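Dorkberg Restaurant Guide — progress report to Bulteo
April 13, 2019

Covers the work since the October report. Short version: on track for most of it, behind on the scoring, money fine. Longer version follows, sorry it's in pieces, wanted to get it over before the review meeting.

Where we are

The guide is now at nearly 1000 places eaten in and written up. The list for print is still to be cut down from that. Towns along the coast are done. Inland is patchy — the area north of Kerkard has had one visit per place where the plan says two, so none of those can be ranked yet, only listed.

Inspectors: 16 on the books, 14 active. The two who stopped have handed in their notes and receipts. Not replacing them before summer, the training takes too long to be worth it for this edition.

Visits are still anonymous, booked under made-up names, paid in full. No free meals accepted. One restaurant worked out who was at the table and sent extra courses; that visit was thrown out and a different inspector has been booked in.

The office

Moved desks in the winter. Everybody who edits now sits together and the phones are away from the people trying to write. Quieter. The lease runs through the end of the grant so no change to that line of the budget.
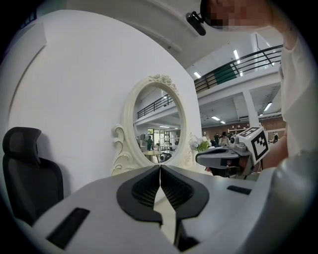
Scoring

This is the part that's late. The old score sheet gave too much weight to the dining room and service, and places with paper napkins and very good food kept landing in the middle of the pack. Inspectors complained, they were right. New sheet puts the plate first: taste, cooking, what the kitchen does with cheap ingredients as well as dear ones. Service is still scored but can't sink a place by itself unless it's really bad.

Trouble is that the older visits were scored on the old sheet. We are going back through them from the written notes. Where the notes are good this is quick. Where the notes say "nice fish, would return" it is not quick, and those ones will need another visit. Expect the rescoring to run past the date we gave you. The shortlist can't be fixed untill it's finished.

One example of what the change does. Sabatier, the bistro on the Dorkberg waterfront, was well down the list under the old sheet because of slow tables and a cramped room. Under the new one it moves up near the top. Three inspectors, separate visits, all wrote about the same onion tart. It will get argued about when we publish and we are OK with that.

Website

Search by town works. Search by price works mostly — places with no printed menu show up as free, which has been reported and is being fixed. Map is not started. The reader comments page was opened and then closed again after a week, too much of it was owners praising themselves. Will come back with sign-in.
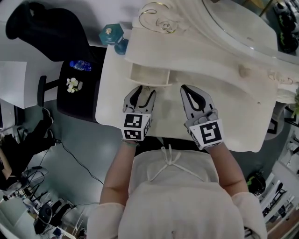 Pale wood table with a white sculpted piece at the far side.

Restaurants and their complaints

More letters than last year. Most are closed hours or a wrong phone number, fixed the same day. A few are owners asking to be taken out. Our line is that a listing stays unless the place has closed, but we will correct any fact they can show us is wrong. Would like Bulteo's view on this before the print edition, in writing if possible, as one owner has mentioned a lawyer.

Also had requests to pay for a better spot. Answered no, kept the letters.

Money

Meals are the biggest cost by far and came in a bit under plan, because of the inland visits not done. That will even out once they are. Travel is over, mostly fuel and two overnight stays when the Kerkard ferry was off. Printing quote is in and is lower than we budgeted for. Asking to move the difference to meals so the repeat visits can be paid for without touching the reserve. Form is attached, needs a signature from your side.

Next

Second visits north of Kerkard, start right away.
Finish rescoring, then fix the shortlist.
Price search fixed, map started.
Cover and paper choice to the printer.
Awards dinner — venue not booked. Two kitchens in Dorkberg have offered but both are in the guide, so we can't. Looking at a hall with outside catering.

Things we need from Bulteo

Signature on the budget move.
An answer on the removal requests.
Logo in a size that prints, the one we have is blury above a postcard.

Full visit list and receipts are in the shared folder, sorted by town. Next report in October.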